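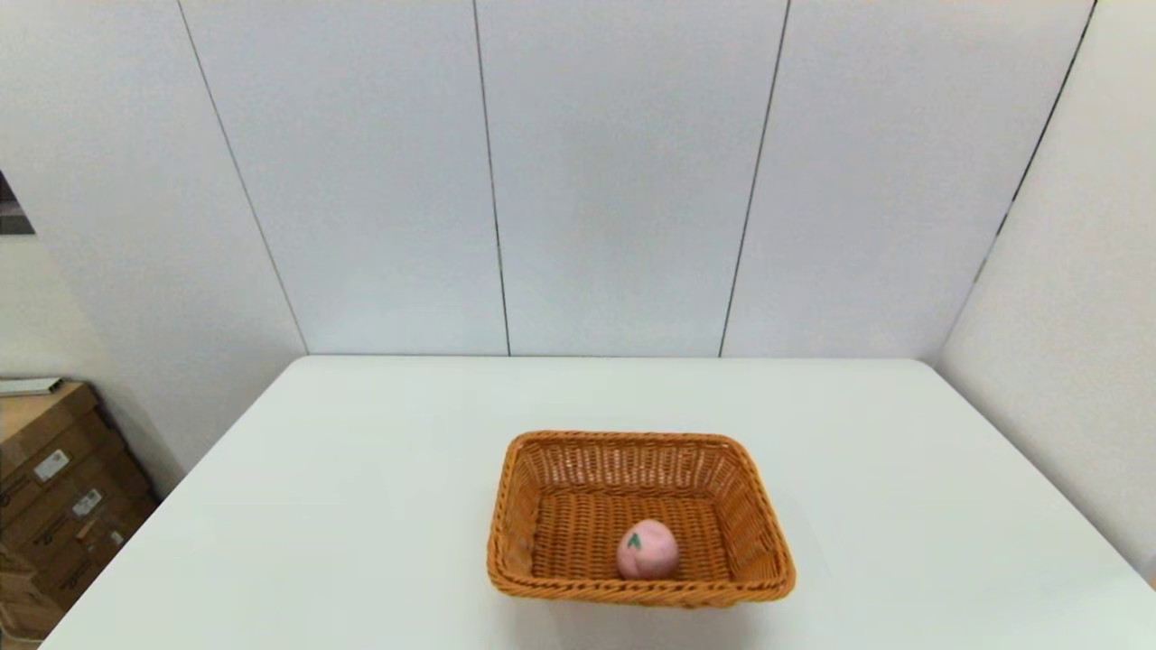
2/7

Wicker storage and humidity, continued. Willow takes up moisture from the air and swells across the rod. Along the length it barely moves. The weave loosens in winter when the heating is on.

3/7

Test piece: one Kirnach willow tray, dry weight 300 g. After a night in a closed bathroom, 346 g. Hường Diệp repeated it in March with a Dullik tray and got a smaller gain. Hers is varnished.

4/7

Creaking is a dry weave. Mist the underside, leave it in shade, keep it off the radiator. Oanh Lâm uses a plant sprayer on the finest setting.
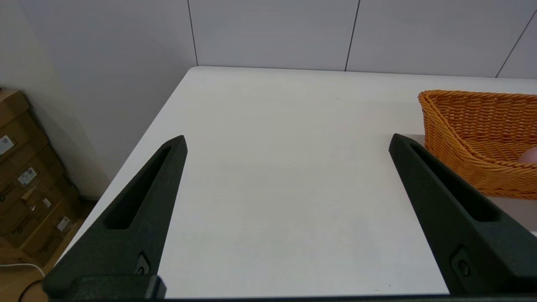 5/7

Does varnish stop the swelling?

It slows it. Cut ends stay open unless sealed separately, and most makers skip them.

6/7

Mold shows first where rods cross. Brush it dry, outdoors, before any water goes near it.

7/7

Weights for the other trays go up once the Maddocks one has dried.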